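Home > Board Games > Chess > Sets and Equipment

How do I store a folding chess set so the pieces don't get lost?

Asked by Amirul Tjoa
Viewed 1,007 times

Hello everyone. I run a small chess corner in a community room, and we use folding sets because there is only one narrow shelf for us. The boards close like a book and the pieces go inside. My problem is that after every evening some piece is missing, almost always a pawn. Last time it was a black pawn from the Grerken set, and I found it two weeks later under the radiator.

I would like to know three things. Is it better to keep the pieces inside the board or in a separate bag? What do you put under the board, so it does not slide and the small pieces do not roll to the floor? And is it possible to buy single pawns, or must I buy a complete set again?

The boards are the small travel type. I do not want to spend much money. Thank you for your patience with my English, I am still learning.

2 answers

Answer from Horácio Matos
Marked as helpful by the person who asked

I had the same trouble for years with my school club, so I will tell you what we do now.

First, the bag. The inside of a folding board is good for carrying but not good for checking. When you close it, you hear the pieces and you believe that all of them are there. With a clear plastic bag you can look from outside. Use the kind with a zip seal, not too thin, and press out the air before closing. We put white and black in the same bag. Some people prefer two bags, but then one bag gets lost, and this is worse than one pawn.

Second, the end of the game. Ask the players to put all the pieces back in the starting position before anything goes in the bag. The back row, then the pawns in front. If a square is empty you see it immediately and everybody is still in the room to look on the floor. Before this rule we were searching when the children had already gone home with pawns in the pockets of their jackets.

Third, under the board. I recommend a piece of printed cotton cloth, bigger than the board by two hands on every side. A piece that falls over on cloth stays near. On a bare table it goes to the edge and then down. If your pieces are black, please do not choose black or dark brown cloth, I made this mistake. Blue is nice. A pattern is no problem as long as it is not too small, otherwise the eye gets tired.

In the photo you can see how it looks with a blue cloth with mountains on it. The white is on the left and the black on the right, and one black pawn is standing on the cloth beside the board. Even on the dark color it is not difficult to find. The plastic bag with the red strip is on the cloth too, near the bottom right, and I advise you to keep yours in the same way, on the cloth and not on a chair.
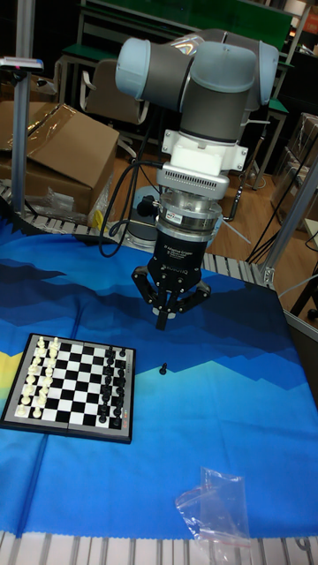
Can I wash the cloth in the machine together with other things?
Wash it alone the first time, in cold water, as a new blue print can give color to your shirts. Later it can go with dark clothes. Iron it from the back side while it is a little wet, and it will lie flat under the board.

About single pawns: the shop where I buy, Drillov, has a box of mixed spare pieces near the cash desk. Bring one of your own pawns to compare the height and the width of the base. If your board is magnetic, check also that the new pawn has a magnet, I forgot it once.

Comment from Amirul Tjoa: Thank you very much, this is more than I hoped for. I will try the starting position rule this week. My aunt has a leftover piece of curtain, I think it is big enough.

Comment from Ilango Pai: Write the name of the set on the bag with a permanent marker. We have a Grerken and a Curna and the pawns are nearly the same, they were mixed for one whole summer.

Answer from Tharun Venkataraman

just use a button if a pawn is missing. we played like this since June and it is fine. a coin is too flat, you don't see it behind the rook

Comment from Horácio Matos: At home yes, but with beginners I would not do it. They ask every two minutes what the button is.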